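Eskildsen opens its robot workshop to visitors from Wiltcombe

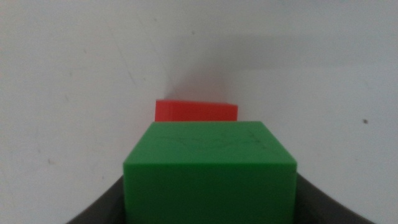

The gripper with a green cube between its fingers, and a red block behind it. Photo: Eskildsen

In May the company Eskildsen has opened the doors of its workshop in Clinddale for one afternoon. Almost 41 visitors came, most of them from the technical school in Wiltcombe, and they could follow the robot arm during its work with plastic blocks.

The demonstration started at 2 p.m. and took 20 minutes. After it, the visitors were allowed to choose themselves which block the arm should take next.

"Young people ask very direct questions, and we like this," said Benedita Rebelo, who guided the groups. "They wanted to know what happens when the arm makes a mistake, so we showed them also this."

Bernardo Abreu, a teacher at the school, said that 23 of his students will return to Clinddale in the autumn for a short practical course.

The next open afternoon will be held in Prirnside. Schools can register at the reception of Eskildsen, extension 3013.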